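My start-of-season van checklist, with comments
Print it, scribble on it, ignore the bits you haven't got. I do mine every May before the first proper trip.

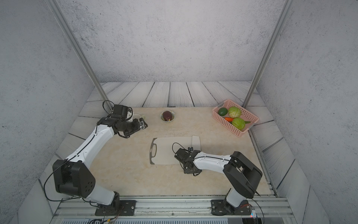 Before you start

Park on the flattest bit of ground you can find and leave the handbrake on. Keys in your pocket. I do the whole lot over one Friday if the weather holds, starting with the outside while the light is good and finishing with the cupboards, by which time I'm usually sitting on the step with a biscuit.

You'll want a torch, a tyre gauge, an old towel, a notebook, washing-up liquid and some patience. Ours is a long-wheelbase panel van that somebody else converted, and converted rather oddly in places, so if your layout is different you'll need to shuffle things about a bit. I mark each line OK, WATCH or FIX. The comments are what I found this year.

1. Tyres and wheels

Tread depth, all round, inner edge as well as outer. OK
Pressures, including the spare. FIX
Cracks in the sidewalls. WATCH
Wheel nuts tight. OK

The spare was at 13 psi. Thirteen! It lives slung under the back where I can't see it, so it gets forgotten from one year to the next, and I'd have been stood in a lay-by feeling very silly. Pumped up now and I've checked it again since and it's holding. The sidewalls on the front pair have some very fine crazing, the sort you only see if you crouch down and get your nose in there. The chap at the Ghoneim garage had a look and was happy with them for this summer, but he'd like me to change them before next winter. Vans that sit about a lot get old tyres with loads of tread on them, so do look at the date stamp as well.

2. Lights, wipers, glass

Headlights, dipped and main. OK
Brake lights. OK
Indicators and hazards. OK
Number plate light. FIX
Wiper blades. FIX
Chips in the windscreen. OK

If you're on your own, back up to a garage door or a shop window after dark and look at the reflection in your mirrors. The number plate bulb had gone, cheap and easy, two screws and a bit of swearing because one was rusted in. Wiper blades had stuck to the glass over the winter and left half their rubber behind when I lifted them. My own fault. I used to put a bit of cork under each arm and this year I forgot.

3. Under the bonnet

Oil level. OK
Coolant level. OK
Brake fluid. OK
Screenwash. FIX
Anything chewed. OK

We had mice the year before last, so the chewed line stays on the list for good. They'd made a very cosy nest on top of the air filter box out of what I'm fairly sure was my own dashboard duster. Nothing this time apart from leaves, which I scooped out by hand (gloves!). Screenwash was bone dry.

4. Gas

Bottle strapped in and upright. OK
Hose date and condition. FIX
Regulator, no cracks or green bits. OK
Drop-out vents clear. WATCH
Soapy water test on the joints I can reach. OK

Please don't skip this section. Everything else on the list might spoil your weekend but this is the one that can properly hurt you. The soapy water test only tells you about the joints you can get at, and it isn't a substitute for having the system looked at by a qualified gas engineer. Mine gets done every year and I keep the paperwork in the glovebox.

The hose had a date on it that was older than I'd remembered, so it's being changed at the same visit. I'm not doing that myself. The drop-out vents (the holes in the floor of the gas locker that let leaking gas fall out instead of building up) had a spider's web and a good wodge of fluff over them. Cleared, but I've put WATCH because they were just as bad last year, and I think the fluff is coming off the old bath mat I put in there to stop the bottle rattling. I may have to find something else.

5. Alarms and fire things

Smoke alarm, press the button. OK
Carbon monoxide alarm, press the button. FIX
Replace-by dates on both. FIX
Fire blanket within reach of the door. OK
Extinguisher gauge in the green. OK
Everybody who sleeps in the van knows how to get out of the back doors. OK

The Gamex carbon monoxide alarm gave a sort of sad chirp and nothing more. New batteries made no difference. When I turned it over the replace-by date had been and gone, so it's in the bin for electricals and a new one is up. A lot of people think pressing the button is enough, and I did too for ages, but the sensor wears out even when the beeper works perfectly well, so read the back.

The fire blanket used to hang beside the hob. Think about that for a second. If the hob's on fire you've got to reach over it to get the blanket! It's now by the sliding door and I feel much better about it.

I'll also say that nothing with a flame gets used for keeping warm in the van, ever, and no barbecue comes inside or into the awning, even when it looks completely dead. I know it's cold. Take another jumper.

6. Electrics

Leisure battery strapped down, terminals clean. OK
Resting voltage. OK
Hook-up lead, whole length, no nicks. FIX
Trip switch test button. OK
Sockets not loose or scorched. OK
Spare fuses. WATCH

Uncoil the entire hook-up lead and run it through your hands (unplugged, obviously). I found a nick very near the plug end where I think it's been shut in the locker door, deep enough that I could see a different colour inside. I was tempted to wrap tape round it and I'm glad I didn't. New lead ordered. When you use yours, unroll all of it even if you've only got a short way to go, as they get surprisingly hot when they're left wound up.

Spare fuses are down to the sizes I never seem to need. Must buy a mixed box.

7. Water

Tank drained, rinsed, sterilised. OK
Pump runs and then stops. OK
Leaks under the sink. FIX
Taps and shower head. OK
Waste tank and its tap. OK

"And then stops" is important. If the pump keeps giving a little burp every few minutes with all the taps shut, water's getting out somewhere. Mine burped. I found a slow drip on the clip behind the sink, tightened it, put dry kitchen paper under it overnight and it was still dry in the morning.

Sterilise the tank even if it looks clean. Follow the packet for how long to leave it, then rinse more than you think you need to, or your tea will taste of swimming baths until the autumn.

8. Damp and bodywork

Roof seals and rooflight. FIX
Corners of every cupboard, by hand. OK
Under the mattress. WATCH
Door rubbers. OK
Rust on the sills and step. WATCH

I borrowed proper steps for the roof this time. Please don't do what I used to do, which was stand on the back tyre and hope. The sealant round the rooflight had lifted along one side, so I scraped it off, cleaned up and went round again with Flisimum, which is horrible stuff to get off your fingers but has stayed put on the side window for years. Wear gloves and open the doors.

Under the mattress was slightly musty, no black spots. I've propped it up to air and I'm going to look again after our first trip.

9. Inside, things that fly about

Cupboard catches. FIX
Table clipped away for travelling. OK
Seatbelts, pull hard on every one. OK
Swivel seats lock facing forwards. OK
Heavy things low down. FIX

I had tins in the top cupboard. I also had a dodgy catch on the top cupboard. You can see where that was going. The tins are in the floor locker now and the catch has been replaced. All 4 belts locked properly when yanked.

10. Paperwork and last bits

MOT, insurance, breakdown cover. OK
First aid kit, dates. FIX
High-vis and warning triangle. OK
Height and weight on a label by the sun visor. OK

The plasters had gone hard and the burn gel was out of date. All replaced for less than I'd spend on cake. Do write the height down where the driver can see it, including anything you've bolted on the roof since you last measured.

Where it stands

Still to do: gas hose, hook-up lead (waiting for the post), fuses, first aid scissors that I've put down somewhere. The number plate bulb is done. We're booked in at Plurkia, pitch 49, for 2 nights, near enough to home that if something does fall off I can go back for it. I'll add the mattress result underneath once we're back.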